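I moved to Nellbridge in September with two suitcases and a lease I had signed without seeing the apartment. A few people asked how renting there works, so I'm writing it down in one place.

**1.** The rent was $833 a month. The listing said $833 and the lease said $833, but the first bill was $1,289. The difference was a deposit installment plus a "building services" line. Ask for a sample bill before you sign anything.

**2.** I called the management company, Stirkavine. They were polite and sent me the breakdown the same afternoon. Building services covers water, trash and hallway lighting. It does not cover heat.

**3.** Heat is electric baseboard. I keep it at 64 when I'm home and lower at night. My neighbor Imtiaz Barua told me to close the bedroom door and only heat one room after dinner. My second bill was lower than my first, for whatever that's worth.

**4.** Laundry is in the basement. There are two washers and one dryer, and the dryer is the problem. After 6 p.m. there is always somebody's load in it. Most people on my floor hang things up in their apartments and use the dryer for towels.

**5.** I didn't want to buy furniture in the first month, so I got by with a folding chair and an air mattress. The chair was fine. Skip the air mattress and get a real one if you can manage it. 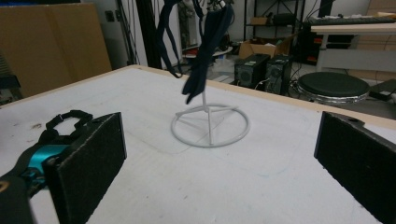
Navy on the white wire stand.

**6.** Mail took a while to sort out. The post office had the old tenant's name on the box for three weeks. Put your own name inside the box door on a piece of tape the day you get your keys. Setsuko Yoshida in 21 got two of my packages and was very nice about it.

**7.** Groceries: the big store is a 25-minute walk and the small one on Plinska Street is five. The small one costs more for everything except bread and eggs. I do one big trip every other week and carry it back in a hiking pack.

**8.** The 8 bus goes downtown. The schedule on the pole is old — use the one on the transit website. The last one back leaves at 11:40 p.m. and I have missed it once.

**9.** Take photos of every wall and every floor before you bring anything in. I found a burn mark on the kitchen counter and a crack in the bathroom tile. I emailed both to Stirkavine on day one and got a written reply. Keep the reply.

**10.** Someone asked about renter's insurance. The lease requires it. Your proof has to be in before they hand over the keys, so don't leave it until the morning of the move like I did.

**11.** Adding one from Nusrat Jayasinghe, who rents in the next building: the parking permit is separate, it goes by plate number, and a rental car needs its own day pass.

**12.** If you have a question about the lease itself, send it to me and I'll look at my copy tonight. I can't help with the buildings across the river. Those are a different company.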